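Wosham open day: can visitors hold the hand grippers themselves?

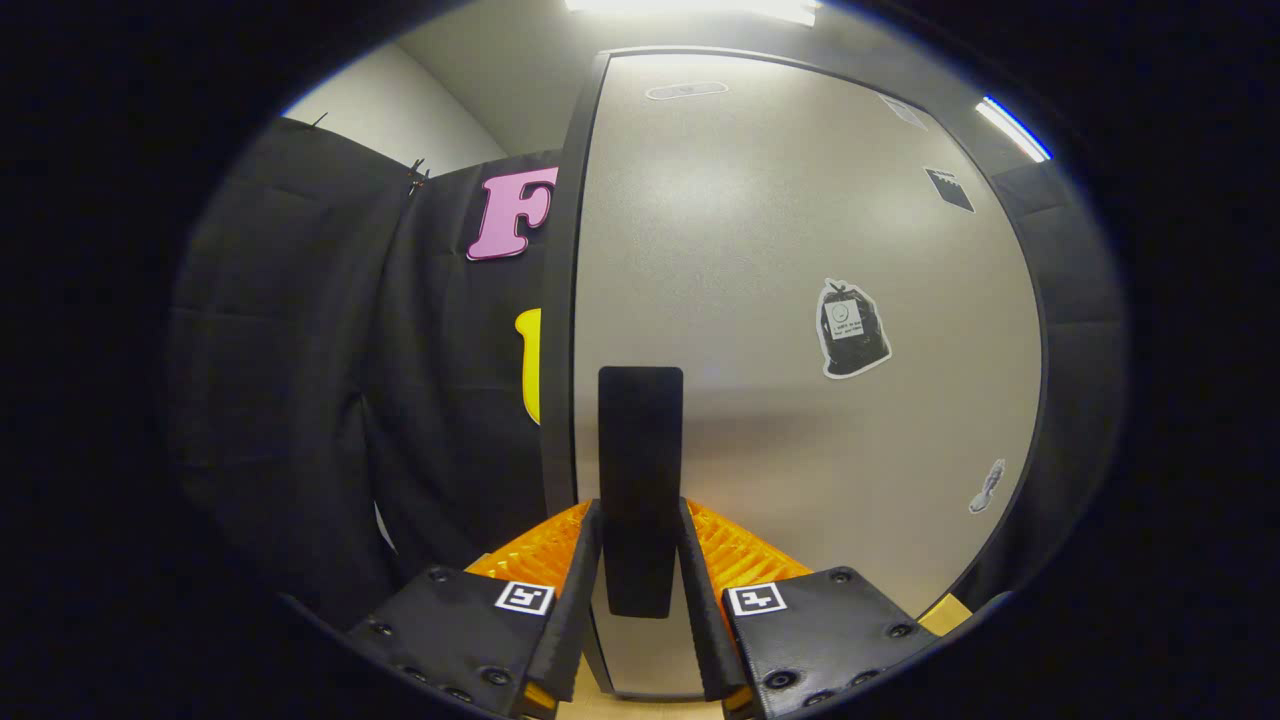

Do you have to book to try the hand-held grippers at the open day, or can you just turn up?
Turning up is fine for the talk and for watching. To hold a gripper you need a slot, and you ask for one at the desk when you arrive.

The longer version of what I want to know. I am taking my daughter and her friend to the robotics open day at Wosham in August. They are both keen on this sort of thing and have been told by a school friend that you get to pick things up with a gripper and then watch the recording of it. The leaflet only says "demonstrations throughout the afternoon". I don't want to drive that far if it is all behind a rope. Is there an age limit, how long does it take, and is there parking? We would be coming from the Cinden side.
Posted by Cinden_parent

cogsworth_lane
I went last year with my two. There was no rope. They let people have a go in groups of 4 and each group gets 16 minutes, including the safety talk, so it goes quickly. The grippers are the two-finger sort you hold in your hand, with ribbed pads on the fingers. You squeeze to close it and you are asked to pick something up and put it down again. My younger one found it heavy after a while and had to use both hands. Staff were patient about it.

I don't remember an age limit, but children had to have an adult standing with them. Slots had all gone by the middle of the afternoon, so go to the desk first and look at the rest afterwards. The talk is on twice and is the same both times.

The car park behind the building fills up. We used the one by the station and walked. From Cinden the 544 bus stops nearer than either, if it is still running.

Rácz_fan788
its good but small. dont expect big robot arms, when i went the arm was only on for the talk. cafe was shut

plainbearing
Adding to the first reply, as the girls are keen. Ask whether you can see the recording from your own turn. They did show us ours, on a laptop at the side, but only after somebody in our group asked. The view is round and very curved, so a door looks as if it is bulging towards you. The person running it explained that the small square markers on the fingers let the software work out how far apart they are. That was the most useful part of the visit for me and it isn't in the leaflet.

Two practical points. Long sleeves need rolling up before they hand you anything, and bags go on the hooks by the entrance. If your daughter wants to ask about courses, the Fotanik stand had a printed sheet with the entry requirements on it. I can't say whether they are coming again this year.

Cinden_parent
Thank you, all very helpful. We will get there for opening and go straight to the desk. I will check the 544 timetable.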